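March
By Fiorella Negri

Card makers who die-cut at home usually blame the machine when a cut comes out incomplete. In most cases the plates are at fault. A clear cutting plate takes a small permanent groove with every pass, and the grooves add up until the plate bows. Once it bows, pressure across the die is uneven and one corner of the shape stays attached to the sheet.

Liniton, the small paper studio in Irkville, keeps a log of its plates. The last pair was retired after 749 passes. Oment rates its own replacement plates at 2,000, but that figure assumes thin dies and light cardstock.

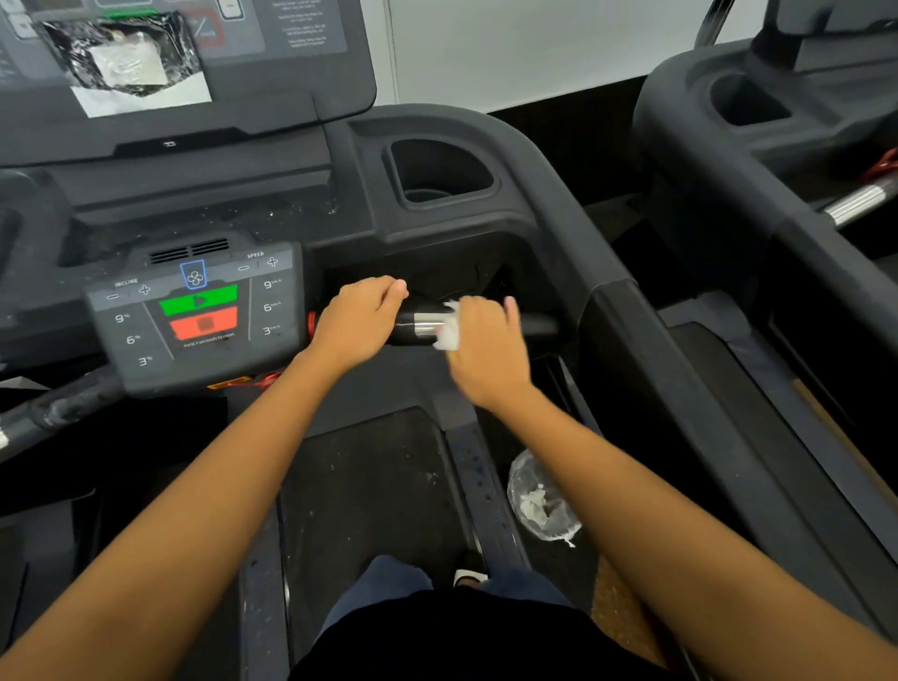 Can a bowed plate be flattened again?

Flip it after every second pass and the bow will largely correct itself, as long as the plate has not cracked. Heating a plate in the oven is not advised.

Shims are the next adjustment. Start with one sheet of copy paper under the die and add a second only if the cut is still incomplete. Too much shim strains the rollers — and the repair costs more than a new set of plates. Marino sells a metal shim for detailed dies, priced at $15, and it works well with lace patterns and fine lettering.

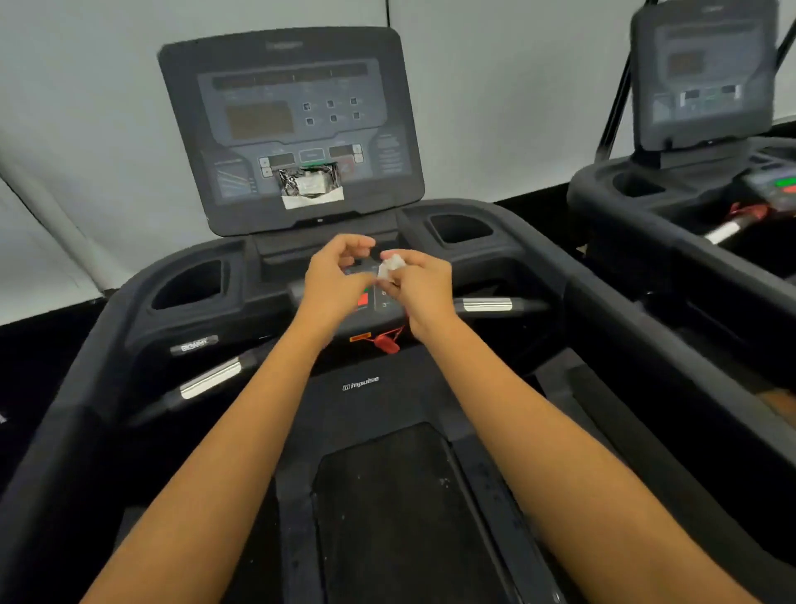
Cardstock grain also matters. Heavy stock cuts more cleanly when the die sits at a slight angle to the rollers, so that the long straight edges do not all meet the pressure at once. A strip of low-tack tape holds the die in place.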